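Steamed buns and two grippers, or how I spent my long weekend

October 12, 2020

I've been going on about the Prirer gripper since May, so it's only fair that I finally put it through something harder than foam blocks. The job I picked is getting the lid off a steamer, moving the buns to a plate and not wrecking any of them. It sounds like nothing! But a glass lid and a soft bun want completely different things from the same pair of fingers, and that makes it a lovely test for comparing grippers.

The other one in the comparison is the Irnska, which I had on both arms over the winter. It's lighter, it closes faster, and its software is much nicer to live with. I still like it a lot. What it never did well was tell me how hard it was squeezing, and with buns you really want to know that.
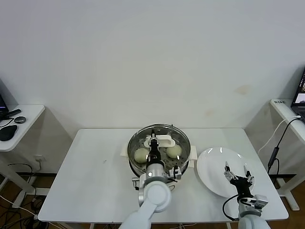

Left arm at the lid handle, right arm open over the plate.

Lids first. The handle is a wide bar with rounded ends, and the good news is that a bar gives you some choice about where to grab. The bad news is that if you grab it off centre, the lid tips, and a glass lid on a steel rim makes a noise that goes straight through you. With the Irnska I had 18 clean lifts out of 32 tries. The Prirer got 33 tries (I lost count and did an extra one) and only 6 of them went wrong. I don't think it's a stronger grip. I think the linkage keeps the fingertips closer to parallel as they come together, so the handle doesn't get rolled on the way in.

Setting the lid down again was the part I'd underestimated. Let go too early and it drops with a clack, too late and the arm pushes down on the glass. I ended up watching the wrist view for most of it and ignoring the head camera.

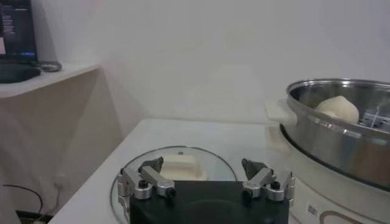 Photo by the author, wrist camera

And the wrist camera deserves its own bit of praise. You get both fingertips in view with the thing you're after between them, and the side of the pot close by, so you can judge your clearance to the steel without guessing. The head camera is better for planning which arm goes where. I tried a few runs with only one or the other switched on, and losing the wrist view hurt far more.

On to the buns. I set the closing force low on the Buchanan controller and crept it up until they stopped slipping. The range between "slides out" and "leaves a dent" is tiny, and coming straight down into the basket seems to work better than reaching in at a slant.
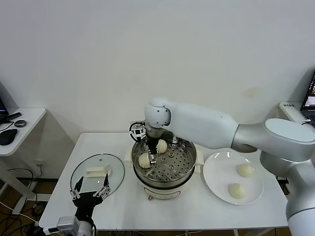 One reader commented under my last post that I should forget about force limits and go by finger position: measure the bun, close to a bit less than that, stop. "Force readings on small grippers are mostly friction anyway," they wrote. I tried it, and they have a point! It was steadier on buns that were all the same size. As soon as I mixed in a smaller one, it closed on air. I'm now using position to get near and force to finish, and the Buchanan handles the switch without complaint once you find the right menu.
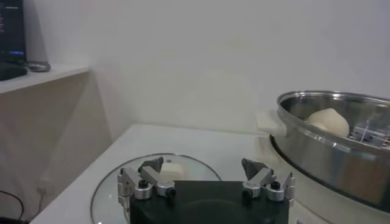 Finger opening is the setting I keep fiddling with. My habit with the Irnska was to open all the way before every approach, and I carried that over without thinking. Over the lid it's fine. With the tips spread wide like they are above the glass, there's lots of room on either side and a small aiming error costs you nothing. Inside the pot I don't want that much spread, as the outer edge of a finger can find the wall before the tip finds the bun. So now I save two openings, wide for lids and narrower for anything in the basket, and swap between them with a foot switch.

The Firnley pads came in the mail yesterday and they're softer than I expected, a bit like a pencil eraser. I'll run the same lid and bun routine with those next, same controller settings, and see whether the gap between slipping and denting gets any bigger. If you've used them on something squishy, please tell me how you kept them clean.

5 comments | 12 shares

Related posts
First impressions of the Prirer gripper
A winter with the Irnska on both arms
Buchanan controller: the menus I use
Tidying up wrist camera cables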